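Escorredores e cestos perfurados: limpeza, secagem e arrumação

4 de junho de 2023
Por Redação Brornivine
Tempo de leitura: 2 min

Um recipiente perfurado suja de maneira diferente de uma tigela lisa. O resíduo deposita-se na parede interna de cada furo, onde a esponja não entra, e endurece ali. Amido de massa e de arroz é o caso mais comum; gordura e terra de hortaliças vêm a seguir.

Lavagem após o uso

Enxaguar de imediato com água fria, de fora para dentro, com a peça emborcada. O jato no sentido contrário ao do escoamento solta o que ficou preso do lado interno. A água quente cozinha o amido e deve ficar para a segunda passagem, com detergente neutro.

Escova: cerdas de náilon, comprimento mínimo de 9 mm. Esponja com face abrasiva risca o plástico e o esmalte, e o risco retém pigmento de tomate e de cúrcuma.

Furos entupidos

1. Encher a cuba com água morna até cobrir a peça.
2. Juntar 200 ml de vinagre branco de álcool. Não misturar com água sanitária.
3. Deixar de molho por 21 minutos.
4. Escovar pelos dois lados, acompanhando as fileiras.
5. Nos furos que continuarem fechados, usar palito de madeira. Agulha e arame alargam o furo no plástico e lascam o esmalte.
6. Enxaguar e verificar contra a luz.

Em regiões de água dura, repetir o molho a cada 7 semanas. Peças de alumínio sem revestimento não vão ao vinagre: nelas, usar só detergente e escova.

Inspeção

A verificação contra a luz deve ser feita com a peça inclinada, e o fundo claro tem de ficar atrás da zona examinada. Numa parede branca e curva como esta, os furos com sombra por trás aparecem como pontos cinza-escuros e podem ser confundidos com furos sujos; os da faixa externa, com claridade por trás, mostram-se claros e alongados pelo ângulo. Girar a peça até que cada trecho passe pela posição clara. O furo que continuar escuro volta para a etapa 5.
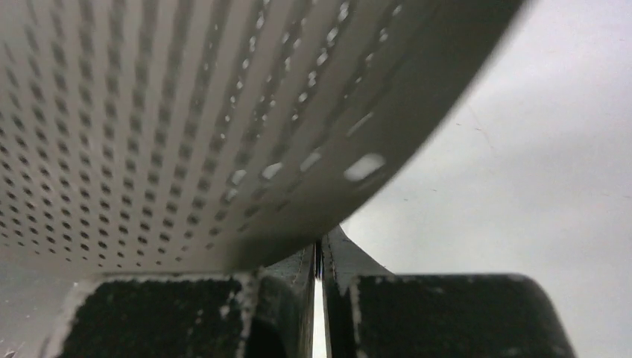 Secagem e armazenamento

Secar emborcado sobre grade, com a borda apoiada em dois pontos. Pano felpudo deixa fiapos nos furos. Secar a dobra da borda com papel absorvente, principalmente em peças esmaltadas, nas quais a ferrugem costuma começar por ali.

Ao empilhar, colocar a maior por baixo e uma folha de papel-toalha entre as peças. Não guardar facas nem raladores dentro do cesto. Se houver trinca entre dois furos vizinhos, retirar a peça do uso com alimentos quentes.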